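Keeping tea fresh and the bench clean
Posted by Veronica Anghel, Sun 3 October

In my kitchen the tea was always in three different cupboards, and half of it lost its flavour before we drank it. Now I keep a small amount in a divided box and the rest in closed tins, away from the stove. Do not put mint beside black tea – the smell travels very quickly. I fill the box again when one section is nearly finished.
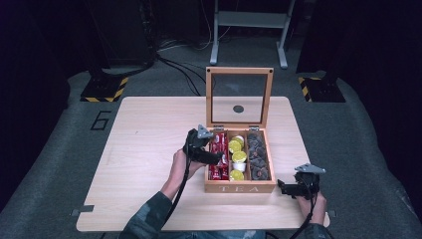 Tea box with three compartments and the glass lid open.

For tea stains on pale wood I use bicarb soda with a little water, made to a soft paste. Rub lightly with a damp cloth, always along the grain, then wipe and dry at once. My neighbour Kamrul uses lemon juice, but on some finishes it can leave a lighter spot, so try it first underneath.

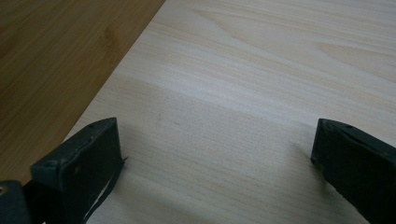 Pale wood with a fine, straight grain.

Old stains from last December needed 2 treatments.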